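Clokarell Pap Mandolin Pickup

$289
In stock. Ships within 15 days of order.

Home / Acoustic Pickups / Mandolin Family / Pap

The Pap is a stick-on pickup for mandolin, mandola and, if you must, banjo. It weighs next to nothing, needs no drilling and comes off again when you decide your grandfather's instrument should go back to sounding the way he left it.

Benedito Peixoto built the first one after a festival set in which his mandolin was inaudible to everyone except the fiddler, who complained that it was too loud. He had been playing in string bands for years and had tried most of what you can screw, clamp or glue to a small wooden instrument. The Pap was what he ended up with, and he named it after the noise it made when he first tapped the top with it plugged in. We have asked him to reconsider the name. It is on the packaging now.

What it sounds like

Like a mandolin. Chop chords stay short and woody, and tremolo comes through without the insect quality that piezo pickups are known for. It will also pass along your pick clicks, your sleeve buttons and any humming you do during the slow numbers. A mute switch is on the cable for this reason.
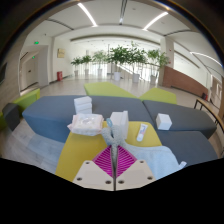

Players who sing into the same air as their mandolin will find it less prone to feedback than a clip-on mic. It can still be made to howl. Standing directly in front of the monitor and leaning in will do it, and banjo players seem to find this position by instinct.

Fitting

Wipe the top clean and press the disc down on the treble side, just behind the bridge. Play for a while, move it a little, play some more. Small moves make a large difference, so use the practice putty before you commit to the adhesive. Do not fit it to a fresh varnish finish. We mean this, and so does your luthier.

The preamp

The Pap runs into the Lurkus belt preamp, included in the price. It has volume, one tone knob and a low cut. Earlier versions had more knobs, and people turned them. Battery life is more than 40 hours, or one bluegrass weekend if you count the parking lot.

In the box

Pap pickup with attached cable and mute switch
Lurkus preamp with belt clip
Battery
Practice putty and adhesive discs
Cloth pouch

Specifications

Cable length: 15 feet
Output: quarter-inch jack
Fits: flat and carved tops
Color: black

Will it work on a fiddle?

It will make a sound. For fiddle we suggest the Pledus, which clamps to the side of the bridge and was designed by someone who likes fiddles.

Can I return it?

Yes, with the putty unused or at least not full of lint. Opened adhesive discs cannot come back.

Page updated January 27, 2024. Left-handed cable version expected in February.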